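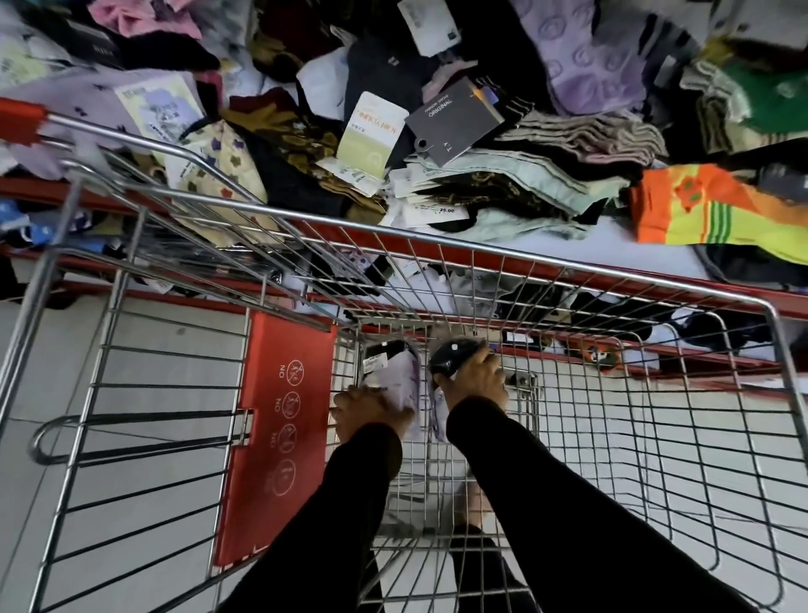 Scanning a packet of socks over the trolley.

Category: Student Projects > Business and Society
13 May 2024

What a Pair of Socks Costs: Prices, Packets and the Weekly Shop

When our tutor asked us to pick an everyday item and follow its price, most of the group went for bread or milk, and I'm afraid I went for socks. I have always been fond of socks! My grandmother knitted them, my family gives them every Christmas, and I had never once thought about why one pair costs more than another (or why the cheap ones so often come in bundles you didn't quite want).

I began in April by writing down the shelf prices of plain adult socks in three shops near college: Itura, the big discount place by the ring road; Fairclough, the old department store; and the little Wisteo on the parade. Altogether I noted 426 prices, which took a good deal longer than I had promised my bus-sharing friends it would. I left out sports socks, tights and anything with a cartoon on it, and I worked everything out per pair so that a single pair and a bundle could be set side by side. 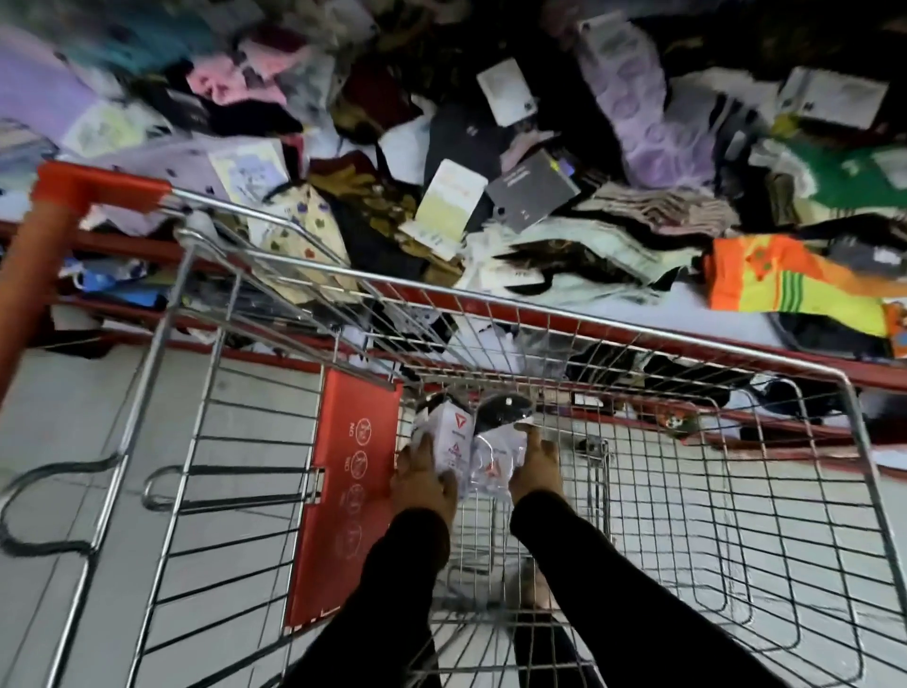 The per-pair sum was where things became interesting. At Itura a larger bundle was nearly always cheaper per pair, as you would expect, but at Fairclough there were 70 bundles that cost more per pair than the same socks sold singly. I checked these twice, being sure I had muddled my columns, and I hadn't. Wisteo had so few bundles that I didn't feel able to say much about it.

I also put a short questionnaire round the college and the Clekavik community centre, and 317 people were kind enough to fill it in. I asked how they chose, and whether they ever worked out the price of one pair. Most said they went by the total on the label, and a fair few wrote lovely long notes in the margin about heels wearing through. I have kept all of those, even though they were no help at all with my graphs.

There are gaps, of course. Six weeks is a short time, I only looked at one town, and I had no way of measuring how long the socks last, so a dear pair may well be the better buy. If I did it again I would ask some households to keep a sock diary over the winter. I would also start the spreadsheet on the first day and save myself a very long Easter weekend.

Shared 6 times | 0 comments

Related projects
Why Is the Bus Fare Different Coming Home?
School Dinners Then and Now
Clekavik Market: A Year of Stalls
Do Loyalty Cards Change What We Buy?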